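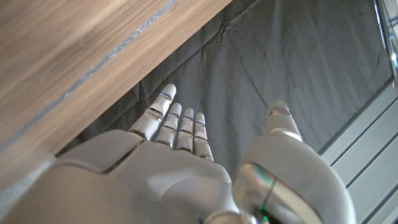 Making Your Manicure Outlast the Dishes

Posted 31 Mar 2025 by Rochelle Tawhiri

I do my nails on Sunday night and by Tuesday I have usually scrubbed, chopped, soaked and weeded the good out of them. A salon would like me to come back every two weeks. My bank account would like me to stay home. So what follows is how I get a plain home manicure through a working week in a house with one sink and a lot of lasagna.

Before you paint

Wash your hands and then leave them alone for a while. Nails soak up water and swell a little, and polish that goes on a swollen nail has nothing to hold on to when the nail shrinks back. I give mine 45 minutes, or one episode of whatever my sister has told me to watch.

File in one direction. I sawed back and forth for most of my adult life and wondered why the corners peeled. Use a fine file, and throw out the one that came free with something in high school.

Wipe each nail with polish remover even if there is no polish on it. Hand cream, butter, cooking spray, it all sits there looking innocent.

Painting

Thin coats. You know this, I know this, and we both still load the brush like we're doing a fence. Two thin coats of color over a base coat will be touch-dry long before one fat one, and they won't pick up the pattern of your pillowcase.

Run the brush along the very tip of the nail with every layer, top coat included. The tip is where chips start. If you only take one thing from this page, take that one and go make dinner.

Roll the bottle between your palms. Shaking it makes bubbles.

If you're right-handed, paint the right hand first, while you still have patience. Rest your whole forearm on the table and move the hand being painted, a little, instead of chasing it with the brush. Mistakes come off with a flat eyeliner brush dipped in remover. Cotton swabs work too but they leave fluff, and then you have fuzzy nails.

The kitchen

Gloves. I know. I resisted for years on the grounds that they smell like a swimming pool and one always goes missing (the left, in my house, so I have a drawer full of rights – turn them inside out and they fit the other hand fine). Get a pair one size bigger than you think and fold the cuffs up so the drips don't run down to your elbows.

Things that wreck polish faster than dishes:

Peeling oranges. Use a spoon handle to start the peel.
Opening soda cans. Again, spoon.
Picking at price stickers. A hair dryer on low for a bit, then the edge of an old gift card.
Scrubbing potatoes with your nails while claiming to use the brush.
Turmeric, if you wear anything pale. It will not come out. Wear the gloves or wear yellow.

Hand sanitizer dulls a top coat too. I put on a fresh layer of clear midweek, Wednesday or so, and it buys me a few more days.

Cleaning up spills

Polish on a hard floor: let it dry, then lift it with a plastic scraper. Wiping it wet turns a dot into a mural.

Polish on carpet: blot, don't rub, with a white cloth and a little non-acetone remover, after testing somewhere under the couch. Polish on a varnished table: do not touch it with remover of any kind. Ask me about my mother's sideboard. Or rather, don't.

Keep acetone well away from the stove, candles and acrylic nail organizers. It's very flammable, and it will melt the organizer.

Storing bottles

Upright, out of the sun, and out of the bathroom if you can manage it. Wipe the neck of the bottle with remover before you close it, or in April you'll be running it under the hot tap and swearing. Polish that has gone thick can be saved with a couple of drops of proper thinner. Remover will loosen it for a day and then ruin it.

Comments

Elsie Fairweather: The spoon on soda cans! I have been using my car key, and my thumbnail is no worse but the key is sticky.

Declan Kereama: I play guitar and only paint the one hand. Does the clear coat hold up to steel strings?

Rochelle: Two layers on the tips and you should get through a weekend. Let me know.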